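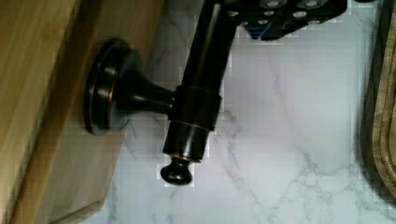

4.2 Setting up the bench

I'll be upfront that Proster was built in my kitchen in Worcombe, and most of the choices in this section come from that. A lab would have given me a clear table and good light. I had a marble-patterned counter, the family's breakfast things, and a budget of $300 for everything except the arm, which Morven Baxter lent me in April.

We started with parts that are fixed at one end, the kind you'd find on any cabinet or closet. They're friendly to begin with because they don't roll away when the fingers bump them, but they push back! A dark, shiny finish also gave our depth readings a hard time, and I lost two evenings to that before Harpreet Cloutier talked me into slowing the last bit of the approach (she was right, and I've kept her setting ever since).

Loose parts came next. Figure 2 shows how I laid these out: the open drawer box up front, the long black slide rail in a shallow tray behind it, and the arm reaching down into the tray. I left the usual kitchen stuff where it was, cereal box and all. Bart Cuypers wanted me to clear the counter between runs so the results would be easier to compare, and I see his point, but I wanted to know how the thing behaves in a room people live in.

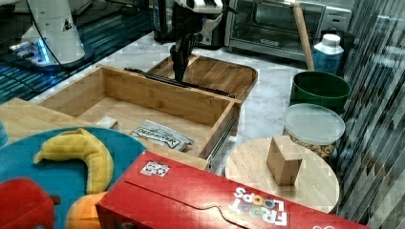

Each layout got 10 tries, with me standing by the stop button. Between tries I put the rail back by hand and didn't measure where it landed, so the starting angle drifts a bit from run to run. I count that as part of the test, though Bart would call it sloppy. If the fingers slipped, I let the arm try again once and then marked the run as a miss. Section 4.3 has the scores, and the settings for both kinds of part are in Appendix B.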